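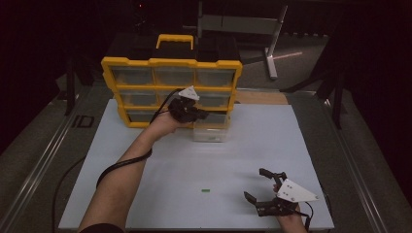
July 10, 2021

Up before six. Coffee on the back step, then straight to the hall closet, where I have been putting things for as long as we've lived in this house. The plan was to get through all the small hardware before lunch. I got through most of it by four.

The trouble is that I never throw out a screw. If a chair goes to the curb, I take the screws out first. I have the bolts from a crib that left in a truck years ago, and the hinges from the kitchen we tore out. They went into coffee cans, then jelly jars, then a shoebox when I ran out of jars. When I need one wood screw I drive to Weerasinghe and buy a box.

Yvonne came over at nine and brought rolls. She did her own garage last October and told me to start by dumping everything out on an old sheet, so I did. Wood screws in one pile, machine screws in another, nails in a third. Picture hooks got their own pile and it was bigger than I would have guessed. She held up a brass thing and asked what it was. I didn't know. It's in the jar on the windowsill with the other things I don't know.

We had a small argument over bent nails. She says toss them. My father used to straighten them on the front step with a hammer, and I kept a handful and tossed the rest after she left.

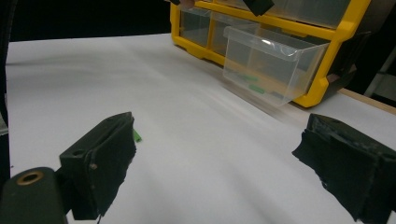
How fine do I need to sort the screws? By length and by head, and then stop.

I wrote that down on the inside of the closet door so I won't start separating them by color again. I lost most of an hour to that. Selim has his sorted by thread and keeps a gauge on a string, but Selim fixes sewing machines for a living. I hang shelves.

Lunch was egg sandwiches standing up. Yvonne had to get back for her sister's call, and the house got quiet, and I worked with the radio on. Found the key to the old mailbox, the one at 2378, where we haven't lived since the kids were small. Found the extra knob for the blue dresser, which I gave away without it. I'll have to call Awuor and see if she still has the dresser. Found a box marked 1000 finish nails that had never been opened, with a price sticker from the store in Jitmont that closed.

The wall anchors gave me the most trouble. They don't match any of the screws I have, and I know I bought them together. I put the plastic ones in a bread bag and wrote ANCHORS on it. A few of them had gone brittle and snapped when I squeezed them, so those went in the trash.

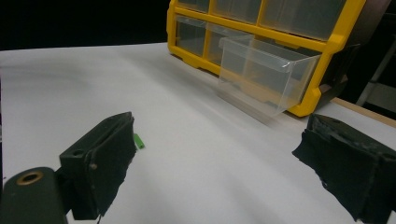

Labels took the rest of the afternoon. I started with the good pen and it smeared, so I switched to pencil on masking tape, which looks worse and reads fine. Wood short, wood long, machine, washers, hooks. There is also one that says MISC. Yvonne said I wasn't allowed one of those, but she wasn't here by then.

Drove out to Weerasinghe before they closed — for cup hooks, not screws. Spent $19, mostly on furnace filters. Imad was at the register and asked if I needed any wood screws, they were on sale. I told him I was fine for wood screws.

Back is sore. Soup for supper. The coffee cans are rinsed and upside down on the drainboard, and I still have the shoebox to go through. Tomorrow I'll do the shoebox and call Awuor.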